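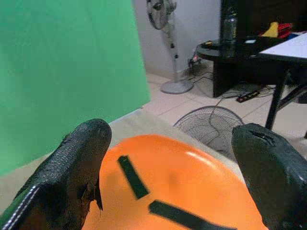
Why do people in so many places throw salt over the left shoulder after spilling it?
The habit comes from an old belief that bad luck, or the devil himself, waits behind a person on the left side, and that a pinch of salt in the eyes will drive him off.

Platdale, 14/05/2018. Fundero, the publisher of regional folklore guides, will release Salt, Ladders and Black Cats in August. The book collects household superstitions from Platdale and the Haldane valley, most of them told by people who still follow them.

The book has 30 chapters, each on one belief. Some are known nearly everywhere, such as the broken mirror and the open umbrella indoors. Others are local. In Haldane, a new broom should not be carried into an old house through the front door. In Platdale, families used to stop the clock when a letter with bad news arrived and start it again after supper.

The material comes from the Stedurance archive, a collection of letters and recorded talks about everyday customs. Fundero editors read up to 400 letters for the project. Where two letters disagree about a custom, both versions are printed.

The book does not try to settle whether any of the beliefs work. Each chapter gives the custom, the places where it was reported and what older printed sources say about its origin. A final section covers lucky and unlucky numbers, with a long entry on the number 9, which some Haldane households avoid when setting a table.

The paperback will be sold in bookstores in Platdale and Haldane and by mail order from Fundero. Libraries may ask for a reading copy before the release. Readers who know a custom missing from the book can write to the Fundero office in Platdale. Letters will be considered for a second volume.

Press contact: Fundero, Publicity Office, Platdale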